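Mismatched dishes – do you set the table with them or hide them?

Kitchen & Table > Everyday Dishes
Page 1 of 1

nilou_t
OK so we finally got a round table, a white one, after years of eating at a counter, and I've gone a little overboard. I put a busy floral tablecloth on it and then started bringing out all the patterned dishes I've been picking up since forever. Spots, birds, flowers, the works. My sister came over and said it looked like a yard sale. I love it, but now I can't unsee it! Do you all mix patterns, or do you keep one plain set and put the crazy pieces on a shelf?

brullotness
Mix. Always mix. We have maybe two plates in the house that match and I think those are from the same set by accident.

FCaron
I'm with the sister, sorry. One busy thing per table. If the cloth has flowers then the dishes should be white, and if the dishes have birds on them then take the cloth off. Otherwise I can't tell where the food is.

nilou_t
FCaron, you can't tell where the food is?? It's on the plate!

FCaron
You laugh, but I once set down a fork on what I thought was the table and it was my mother-in-law's rice.

obeidat_f
What size is the table? I ask because a small round one fills up fast, and a big patterned bowl in the middle can look great or can look like it's taking over. My rule is the serving bowl gets to be loud and everybody's plate stays quiet. I got a stack of plain Bresard plates years ago, nothing fancy, and they go under anything.

delaunay_table
Disagree with obeidat_f on plain plates (boring, sorry) but agree on one loud bowl. The trick for me is picking a color out of the cloth and repeating it. If there's any pink in the flowers then a pink bowl looks like you meant it.

mhelmy
Can I ask the practical question? What do you do about washing and storing the patterned stuff? I stacked my painted ones with no padding and the rims rubbed the design right off the one underneath. I put paper towels between them now. Coffee filters work too if you have a pack of 200 sitting around like I do.

brullotness
Coffee filters, that's smart. I've been using cut up felt and it sheds on everything.

nilou_t
Oh no, I've been stacking mine bare. Going to fix that tonight. And the storage thing is part of why I wanted them out on the table in the first place – if they live in the cabinet I forget I own them and eat cereal out of the same chipped mug every day.

I've been trying your one loud bowl idea, delaunay_table. The candidate is the big pink one with the polka dots inside and the bird painted up the side.

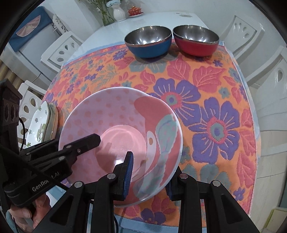
I keep going back and forth on what goes in it. Salad would cover up the dots and most of the bird, so then what's the point? Lemons maybe. Or popcorn on movie night, and the bird comes back as you eat your way down, which the kids would think is hilarious.

delaunay_table
Oh I like that bird! Flamingo?

nilou_t
Flamingo or parrot, we argue about it. Red head and then a long teal and blue body, so I don't know what flamingo that would be. My husband says parrot and won't discuss it.

obeidat_f
Parrot. And lemons, yellow would be great against the pink.

FCaron
Fine, I like the bowl. I would still take the cloth off.

mhelmy
Leave the cloth on, it hides spills. Ask me how I know.

nilou_t
Cloth stays! I'm getting plain plates though, so FCaron gets half a win. Does anybody know if the Estura ones are OK in the microwave or do they get crazy hot?

brullotness
Mine get hot at the edges but the middle is fine. Use a towel.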